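衣物整理小记：卧室、衣柜与换季收纳

发布：2022年5月8日
栏目：居家／整理
文字：沈诗雨
分类：卧室｜床品｜衣柜

这一页收的是换季整理期间的记录，地点是我们在Mernden住的那套房子，主要是卧室，旁边带一点走廊的储物柜。冬天的衣服从去年十二月一直穿到四月，中间只零散收过几次，柜子里长短厚薄全混在一起，这次一并清出来。

参加整理的有我、侯文杰，还有过来帮忙的董玉芳。董玉芳以前在Cleltden的一家洗衣店做过，叠衣服比我们快，哪些料子能压、哪些不能压，基本听她的。

整理的顺序如下：先把柜子里的东西全部搬到床上，再按用途分开，然后叠，最后装箱或者放回柜子。床是家里最大的一块平面，站在床边不用弯很低的腰，比在地上铺布省力。缺点是当天不收完，晚上就没有地方睡，所以我们分了几次做，每次只清一格柜子。

床罩没有撤。缎面的料子比较滑，叠厚衣服时下面那层容易跑，董玉芳的办法是一只手压住靠近自己的一边，另一只手从远处往回折，折一次，抹平一次。薄的衣料在缎面上反而好铺，轻轻一拉就开了。
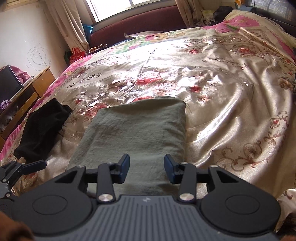 床罩是香槟米色的底，印红、白、棕三种颜色的花，中间有卷草一样的纹路。这种花样现在不太常见，侯文杰的母亲喜欢，搬家的时候给了我们。它反光比较厉害，白天窗户那边的光照过来，远一点的地方发白，看不清花。分拣深色衣物倒很方便，灰绿的、黑的放上去，一眼就能看到。

颜色深的东西我们单独放一类。原因很简单：深色沾毛，浅色掉毛，放在一起过一个夏天，到秋天拿出来还要再刷一遍。灰绿色算在深色里，为这个讨论过几句，最后按董玉芳的意见办。

叠法没有统一。侯文杰习惯先对折再对折，折出来是方的，放抽屉合适。我习惯卷起来，竖着插在箱子里，找的时候不用翻。两种都留着，抽屉归他，箱子归我。董玉芳说洗衣店里一律叠方，卷的交给客人不好看，自己家里随意。

有褶的布料不急着叠。先摊开，用手掌从中间往两边推，推不平的挂到椅背上，过一晚再看。实在不行才用熨斗。我们家的熨斗底板有一块发黄，熨黑色的时候要垫一块棉布。

收纳箱用的是Grendonora的布面箱，买了5个，用掉3个，剩下的折起来塞在柜顶。箱子本身够结实，拉链两头的转角不太顺，装得太满的时候要两个人，一个压，一个拉。侧面有放标签的透明口袋，标签我用铅笔写，明年可以擦了重写。

衣柜是从一家叫Hou的小店订的，跟侯文杰没有关系，只是同一个拼音。内部隔板宽780毫米，并排放两只箱子放不下，只能前后放，里面那只拿起来很麻烦。后来把一年只用一次的东西放在里面，比如出门旅行用的厚围巾和滑雪手套。

柜子里原来有19个衣架，宽肩的和窄肩的混着挂。窄肩的挂毛衣会在肩头顶出两个包，这次全部换到衬衫那边，毛衣一律平放，不再挂。坏掉的衣架拆下金属钩，留着挂浴室的刷子。

要送走的衣服另装一袋，放在走廊。沙菲克·维拉辛哈住楼下，他的妹妹在收二手布料做坐垫，纯色的最好，印花的她也要，但不收带绒的。我们把带绒的留下来擦窗户。

樟木片去年放得太多，外套穿出去一股味道，坐在旁边的人都闻得到。今年每箱只放一片，用纸包一层，放在角上，不直接碰衣服。楼上的布拉热娜·希姆科用的是晒干的薰衣草，装在旧手帕缝的小袋里，她给了我们几袋，放在枕套那一格。效果怎么样，要等秋天开箱才知道。

床上的事情做完以后，床罩拿到阳台抖了抖，当天没有洗。缎面机洗要装网袋，用低温，不能和有拉链的衣服一起转，之前有一次没注意，靠床尾的地方勾出一道线，现在铺的时候把那一边朝墙。

还没有整理的：走廊储物柜下层的被子，书房门后那一排外套，以及侯文杰的运动包。被子等天气再热一点收，现在夜里还会用到。

上一页：厨房吊柜
下一页：阳台与鞋架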